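Laundry Room Changes Start in March

The shared laundry room on the ground floor of Mutau House will run on a new schedule beginning in March. The old sign-up sheet by the door filled up early most weeks, and people on the upper floors told us they had stopped trying. The new sheet has shorter slots and more of them.

Each slot is now 2 hours, down from three. The first begins at 7 a.m. and the last ends at 9 p.m. You may sign up for two slots a week. If a slot is still blank when it starts, anyone can take it, even if they have used their two. Please write your apartment number and not just your name. We have three people named Ulises in the building, and Ulises Usuga in 9 would like to stop getting calls about other people's towels.

The dryers

Both dryers were serviced last month. The one on the left had a worn belt, which explains the thumping. The one on the right had lint packed well down inside the duct, past the point where the screen would have caught it. Clean the screen before you start a load as well as after. If the light stays yellow after you close the door, open it and close it again with a firm push. If it is still yellow, leave a note on the machine and call the office.

Dryer sheets are fine. Please do not put rubber-backed bath mats in either machine. The backing breaks up in the heat and the pieces end up in everybody's clothes.

Drying on the line

The lines in the back courtyard are open again now that the posts have been reset. There are four lines, and each takes a full load if you hang shirts by the hem and overlap the corners so that one pin holds two pieces. Heavy things such as jeans and blankets should go close to the posts, where the line sags least. Turn dark clothes inside out — the courtyard gets strong sun from noon on and black cotton fades fast out there.

Plastic pins get brittle after a summer or two outdoors, so bring them in with the wash. A pin that has lost its spring can often be put back together, but one with a cracked arm should go in the trash before it drops a wet sheet on the gravel. Any flat-bottomed tub will do for keeping them together.

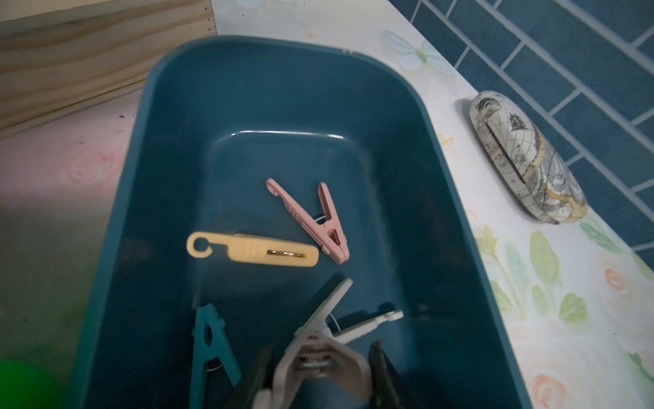
Costs and cards

A wash stays at the same price. Drying goes up by 40 cents a load to cover the service contract. Laundry cards can be topped up at the office window in the mornings, and Dagný Stougaard can replace a card that no longer reads. Bring the old one with you so the balance can be moved over. Cards that were left in the machines are in an envelope at the window.

Lost items

A gray fitted sheet, a child's green raincoat and a good many single socks are on the shelf above the sink. They will stay there through the end of March and then go to the clothing bank. Questions about the schedule go to Jarlath Doherty at extension 554.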